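News > Press releases > Prulorlow

Prulorlow opens employment law office in Plundale

Prulorlow, the law firm, will open a second office in Plundale in November. The office will handle employment matters only, including unfair dismissal, unpaid wages and settlement agreements.

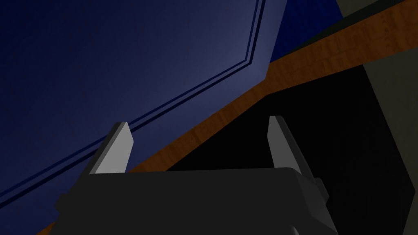

Open gripper, computer-rendered view.

The firm has 31 staff and advised up to 600 clients last year. Many of them travelled from Plundale to its present office, a trip of 40 miles each way.

Solicitors will see clients by appointment from 8.30 am. Evening telephone appointments will also be offered – these can be booked through reception.

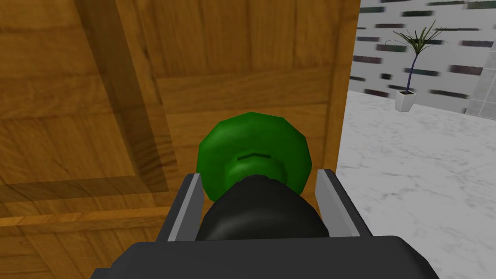

A first meeting will last 40 minutes and carry a fixed fee. Clients should bring their contract, recent payslips and any letters from their employer. Anyone who has been given a deadline to sign an agreement should say so when booking. 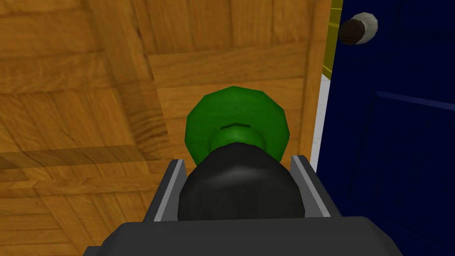 Gripper holding a black and green object

The Plundale office will also take on work for small employers, such as drafting contracts and staff handbooks. The firm will check for conflicts of interest before accepting any new case. Existing clients may move their files to Plundale or stay with their current solicitor – there is no charge for either.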